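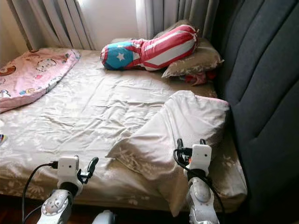

Creased sheet, mismatched pillows, kids' blanket: a bed that could use five minutes of attention.

I love making a bed. I know that puts me in a small club, but there is so much payoff for so little work, and a good bed makes the whole room look as if you cleaned it (even when the closet is another story). These are the habits that have stuck in our house, mostly for beds with a fitted sheet, a few pillows and one very loved blanket.

Strip the top first

Take everything off down to the fitted sheet. Pillows on a chair, blanket on another chair, books and toys wherever they live. I used to work around the pile, shoving it from one end to the other, and it took twice as long and never looked right! With a clear mattress you can see where the sheet has pulled loose and where the crumbs are.

Getting a fitted sheet flat

Wrinkles across the middle usually mean the corners have crept up. Lift one corner of the mattress, pull the elastic well underneath, then go to the corner diagonally opposite and do the same. Then the other two. Going corner to corner on the diagonal keeps the tension even, and you won't have that awful moment when the last corner pops the first one off.

If it still looks rumpled, fill a spray bottle with plain water, mist the creases lightly and smooth them outward with your palms. Leave the bed open until it's dry. This works beautifully on cotton. It does a bit less for polyester blends, but those come out of the dryer fairly smooth anyway if you grab them while they're warm.

Sheet keeps riding up no matter what? Measure your mattress depth before you blame the sheet. I bought a set of Lulberg sheet straps for ours, the kind that clip across the underside, and they've held for 2 years. One warning: clip them to the hem and not to the elastic itself, or the elastic gives out.

Bolsters, big pillows and the rest

Bolsters are wonderful and they roll. Set one straight across the head of the bed, snug against the headboard, and lean the flatter pillows on it. The weight holds it still. A bolster with cinched ends likes to be picked up and shaken from one end, then the other, so the filling doesn't settle into lumps.

Patterns don't have to match, by the way. A soft floral sheet in beige or tan is a great background, and one loud pillow with strong stripes looks terrific on it. I'd stop at one, though our youngest disagrees.

Check under the pillows every single time. Socks, T-shirts, washcloths, a library card. Everything goes under the pillows.

Cleaning a padded headboard

If yours has vertical channels, dust settles into every one of them. Use the soft brush on the vacuum and run it from top to bottom along each groove. Dark fabric shows lint more than dirt, so a barely damp rubber glove, stroked downward, picks up a surprising amount. For marks, I put a drop of dish soap in a cup of cool water, use only the foam, and blot. Try it low down near the mattress first. I do the full headboard in April when the curtains come down for washing, and a quick vacuum in between.

The blanket that goes everywhere

Printed fleece and plush blankets last for ages if you keep them away from heat. Wash cold, inside out if it has a wrong side, with no fabric softener (it flattens the pile). Then over a rack. Ours takes roughly 24 hours to dry in winter, so I start it in the morning on a weekend when there's a spare to sleep with.

For folding, go in thirds lengthwise, then roll it up from the foot. A roll can be grabbed and thrown back by a sleepy kid and it still looks like something. A neat square lasts until bedtime and then it's gone forever.

Books on the bed

Paperbacks and comics get bent spines and curled covers when they spend the night under a blanket. We keep a slim Zastard basket on the floor at the side where the reading happens, and books go in it standing up. It doesn't have to be a nice basket. A shoebox does the job!
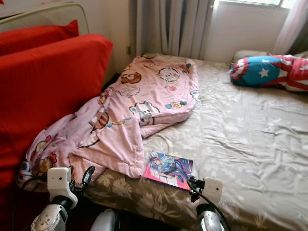
A reader, Adebisi, wrote in to say that baskets on the floor only ever got kicked over at her place, so she hung a fabric pocket from the side of the mattress, with the flap tucked between mattress and base. It holds a couple of thin books and a flashlight, and she takes it off on sheet day and washes it with the pillowcases.

I tried this right away and I'm sold. Choose one with a long flap, at least as deep as your forearm, or it slides out the first time somebody pulls on it. Thick hardcovers are too heavy for it, so those still go in the basket. Wash the pocket in a mesh bag if it has Velcro, because Velcro will chew up a fleece blanket in one cycle.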